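Morkia small shoe shelf rocks on one corner, shoes creep forward

Status: Open – waiting on seller
Product: Morkia tabletop shelf, wood plank with black metal frame legs
Bought from: Zasteo
Category: Assembly / stability

Original message

Hi there! I picked up the small Morkia shelf from you in April to get my sneakers up off the table in my work room (I clean and re-lace shoes there, so it's a shoe table, please don't judge). I love how it looks, the light wood with the black frame is just what I wanted, and it went together quickly. But it rocks. If I press down on the front right corner of the plank, the opposite back corner comes up a tiny bit and then drops again with a click. With nothing on it you'd hardly notice. With shoes on it, every time I bump the table the whole thing clicks and the shoes creep toward the front edge. I've had a sneaker land in my coffee. Is this a bad leg, a bad plank, or me?

Things I tried before writing in, so you don't have to ask:

Tightened everything with the little key that came in the bag. No change.
Turned the shelf around so the front was at the back. The rock went with the shelf, so I don't think it's my table.
Put a folded business card under the low leg. It works until the card slides out, so for maybe an afternoon.

Reply from Zasteo support

Thanks for getting in touch, and sorry about the coffee. A rock like this nearly always comes from the frames being tightened one at a time. Please loosen all of the screws by half a turn, stand the shelf on a surface you know is flat, press down on the middle of the plank and tighten them a little at a time, going corner to corner. Let us know how it goes. If it still rocks, please measure the gap under the raised leg and tell us whether the lower bar of each frame sits flat along its full length.

Update 1

OK, did that. I used the kitchen counter, which is stone and about the only thing in this apartment I'd call flat. Loosened everything, leaned on the plank with my forearm, went around corner to corner like you said. It's better! Not fixed, but better. Before, I could slide a bank card under the raised end of the bar and wiggle it. Now the card goes in but it drags. My ruler isn't good enough to give you a real number, so please accept "bank card" as a unit.

The lower bar on one frame sits flat the whole way along. The other one touches at one end and floats at the other, so I'm guessing that frame has a little twist in it. I held the two frames against each other (took them off the plank to do this) and they don't quite match. You have to squint, but it's there.

Other thing I noticed while it was apart – one of the screws had chewed up the wood a bit going in, and there was some dust packed in the hole. I blew it out and the screw went in noticeably deeper. I'd tell anybody else with this problem to check that first, it takes a second.

Update 2

Shoes went back on last night and I've been watching it all day, which is a funny way to spend a day. The clicking is mostly gone. The creeping isn't, and now I think I had two problems and was blaming the wobble for both of them.

The plank is really shallow compared to a sneaker. If I push the heels right back, the toes still stick out over the front, and if I put them on sideways I can't fit as many as I'd like. And the finish on the wood is smooth, so there isn't much for a sole to grab. My running shoes stay put pretty well. The flatter ones, even with plenty of tread on them, drift. I wiped the plank down with a damp cloth in case it had some kind of film on it from the factory, let it dry, and that helped a little. Could be wishful thinking.

I also tried a strip of drawer liner, the rubbery mesh stuff, made by Dukcombe. I had a roll of it left over from doing the kitchen, 18 inches wide, so I cut a piece down and laid it on the plank with nothing sticking it. That did more than anything else I've done! Shoes stay where I put them. It's ugly, though, and it covers up the nice wood, so I've taken it off again while I think about whether I care.

Reply from Zasteo support

That is very helpful. From what you describe, one frame is out of square and we're happy to replace it. Please reply with the number printed on the sticker from the hardware bag. On the overhang: the shelf is meant for small items, and we'd suggest keeping the heavier part of each shoe over the plank. Replacement parts take 5 to 7 working days.

Update 3

Found the bag (it was in the recycling, of course) but the sticker is torn and I can only make out the end of it. I'm sending you what I have in the form. If that isn't enough, the order was under Farooqui and the confirmation email should have it.

On the overhang, fair enough, I get that it isn't sold as a shoe rack. But the listing does say "great for shoes," so maybe have somebody look at that? I'm not asking for money back. I like the shelf and I'm keeping it. I'd just want the next person to know how deep the plank is before they measure their sneakers against it in their head like I did.

Also, a question for whenever you send the frame. Do I need new screws as well? The old ones are fine apart from the one that chewed the hole, and that one still bites, but I'd rather not be putting a worn screw into a new part. If you can drop a spare in the envelope I'd be grateful.

For now I'm leaving it on the work table with the toes out over the front and the liner off. The space underneath is turning out to be the handiest part, by the way. Shoes I'm in the middle of cleaning go under there, out of the way, and they can't fall off of anything.

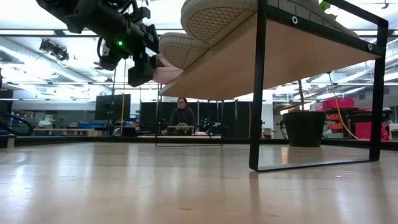
I'll write again when the new frame shows up and I've had shoes on it for a couple of days. Please keep the ticket open until then.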